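We bought the Tindine hand gripper set from Farah and have used it for 90 days. I look after the set in our work hall, so this review is mostly on set-up and care, less on the data.

## Setting up

The manual is short but clear. The first check took me 10 minutes: finger travel, screws, then the marker cube beside the finger. Keep the cube clean - a greasy thumb print on the black pattern is enough to lose tracking.
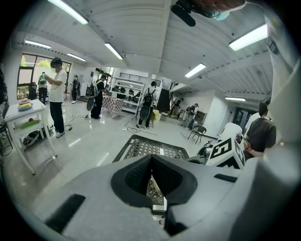 ## Care and repair

After 3,000 closings one finger became slow. I opened the grey body, cleaned the guide and put in a new spring. The spring kit costs 111 euros, too much in my opinion, and it came only after two weeks. The screws are small and soft, so please use a good driver.

The grip is comfortable also for long shifts. I would buy it again, but I would order the springs on the same day.

Four stars from five.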